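FOR IMMEDIATE RELEASE
June 9, 2020

Can a robot clear your kitchen table yet? Vanix has a partial answer

Hi, I'm Edivaldo Paiva, and I run the home chores group at Vanix. Our press office usually writes these things in a much more dignified way, but I asked if I could do this one myself (they may regret it!).

We are releasing the results of Flerkeo, our first simulated test of small household pick-ups. I mean the boring stuff you do forty times a day without thinking: grab the phone off the table, put the odds and ends in a tray, clear a spot so somebody can eat. My family has been asking me since March when the robot will do this for us, so let me start with what I told them, which was "not this year."

What we tried

Flerkeo is a set of tabletop jobs run entirely in simulation, with two arms at one table. We ran 2,300 attempts, and 1,123 of them finished the way we wanted. That's a bit under half. I've seen teams hide a number like that on page nine, and I'd much sooner put it up here where you can argue with me about it.

Small solid shapes did best. Phones were a lot harder, and I kind of love that, because a phone is exactly what I'd want picked up before dinner lands on it. It's thin and it lies flat, and the fingers have to come down on both sides of it without shoving it across the table first. Being off by a little matters a lot more than it does with a chunky object.

Stills from the Flerkeo simulation:

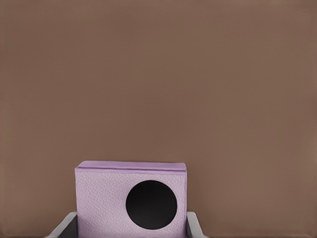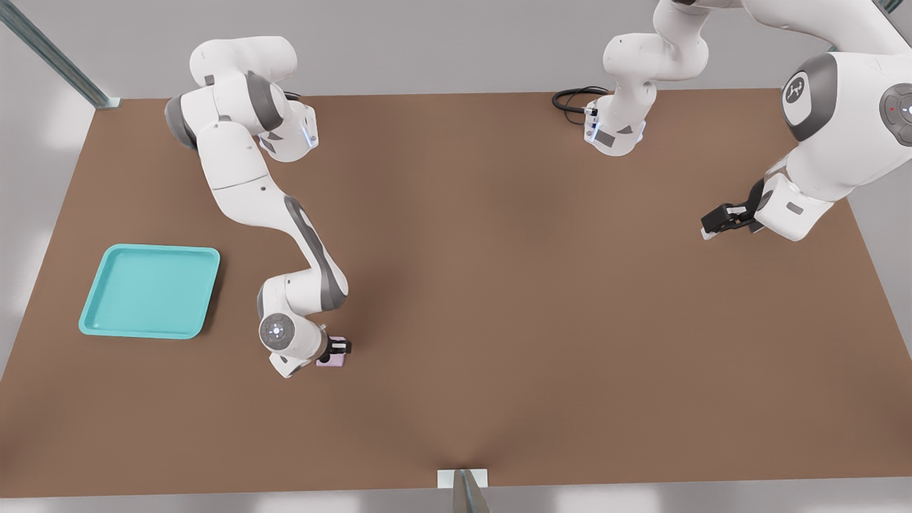
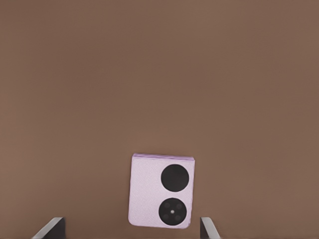
So, are chore robots ready?

For the house, no. I wouldn't put this in my own kitchen, and mine is a pretty forgiving kitchen. A simulated table has no crumbs, no cat, and no kid moving the tray halfway through the job. Our next round adds clutter and changes the lighting, and I fully expect the numbers to drop before they climb again.

For the shop floor I'm more cheerful. Our partners at Brasano run a returns bench where people sort small electronics into trays all day long, and that bench is a whole lot tidier than anybody's living room. The height is fixed, the light is fixed, and a missed pick can just be tried again. We think a version of this could help there well before it helps at home, with a person close by for the awkward ones. We'll start with a bench trial at their site, on dead phones only. (I promised!)

What we're sharing

Along with the results we're making 1,000 of the recorded attempts available to schools and hobby groups on request, good ones and bad ones mixed together. Please look at the bad ones, they taught us more. The task list was put together with Chukwu, the design studio that also worked on our table layouts, and it comes with the recordings along with notes on how we scored each job. A pick only counted if the object ended up where it was supposed to go. Lifting it and dropping it somewhere else got a zero, even when the lift was gorgeous.

About Vanix

Vanix builds and tests software for robot arms that handle everyday objects. The home chores group works on tabletop tasks for houses, repair counters and small shops.

Press contact

Edivaldo Paiva, home chores group, Vanix. Requests for recordings and interviews can go through the Vanix press office, and yes, I'm happy to talk about dishes too.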